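Notebook, bench 2, Folville
14/09/2019

Picking up from the page where I ran out of room. The house rules for suturing runs are still a mess: there's one version taped to the cart, another in the shared folder, and a third that lives in people's heads. I want one sheet we all work from before the Mokurcombe group comes over in February to compare notes, so I'm writing down what I think we do, what we ought to do, and where those two don't match (it's more places than I'd like!).

Start with the easy one. Both tips stay in view whenever either one is moving. If a tip goes out of view, you stop both hands, bring the view back to it, and only then carry on. I've caught myself parking the idle instrument off to the side and forgetting it, and then the first little nudge of the other hand sends me hunting. So the rule applies to the parked one too.

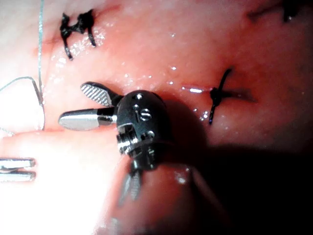 Second one, thread. The draft says "avoid gripping suture with serrated jaws," and I think that's too vague to be any use. Avoid when? You have to hold it somewhere to pull it through. My wording would be: grip the part that's going to be cut off, never the part that stays in the knot, and if you've squeezed the wrong bit, write it in the log and let the stitch count as a practice stitch. The Collet sheet we borrowed has something like this in it but buries it on the last page, after all the cleaning stuff.

Needle rules need the most work. What I'd like:

Pick up the needle with one hand, and don't let go until it's in tissue or clearly held by the other hand.
Don't drive it if you can't see the point.
No handoffs while the thread is tight.
If it drops, say so out loud, even if you're alone with the recorder going.

That last one got some laughs at the bench, but I've been through the audio for 39 runs now and the ones where people talked are so much easier to label afterward. I'd keep it. 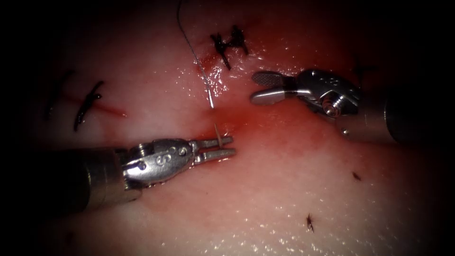 A note penciled in the margin of my draft says the handoff rule is too strict, that with a short thread you're always a bit tight, and that a new operator who takes it literally will never finish a stitch. The same pencil wants "no visible pull on the tissue" in its place. Fair enough. I like that it's something you can check on the video, so I'm going to steal it, though I still want the strict version for anyone with fewer than 30 runs.

Next, leftover tails and old stitches. We reuse a pad for several runs and I'm fine with that, but the log has to say what was on it when you started. Right now Jokex (our logging tool, for anyone new reading this) only asks for a pad number. I've put in a request for a free text box. Until then, type it in the comments field, and please use words, not "same as before" – I found 86 entries that said exactly that and gave up trying to trace them back.

Also about old stitches: leave a clear gap between the new entry point and any standing tail. A tail can get caught in the loop you're making and then you've got two problems.
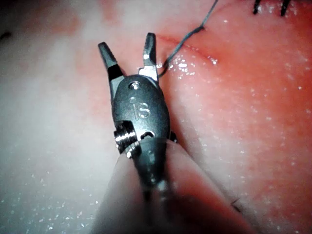
Jaws open and empty, thread at the seam.

Speed. The draft has a scaling setting for beginners and nothing for everyone else, which I think is backward, as it's the experienced people who turn it up and start jabbing. I'd make everybody start each session on the slow setting and stay there through the first full stitch. It costs a few minutes. I tried it myself all this week and grumbled through the first day and then stopped noticing.

Stopping rules, in the order I'd want them on the sheet:

Stop if the two instruments touch and you didn't mean them to.
Stop if the tissue lifts with the jaw.
Stop if you're unsure which pedal you're on (happens to all of us).

After a stop, open the jaws only if there's nothing in them. That line is missing from all three versions and I can't believe we've gone 175 runs without it.

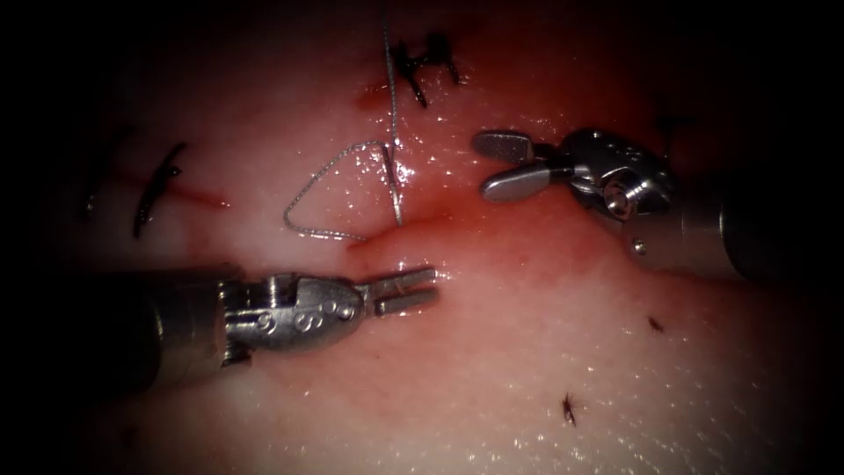

Both instruments at the incision, thread loop lying on the pad.

Still to sort out: who signs off when somebody moves up from the strict handoff rule, and whether a run with a stop in it goes in the main set or a separate folder. I lean toward the main set with a flag. Clean copy goes on the cart when those two are settled, and the old taped one comes down the same day.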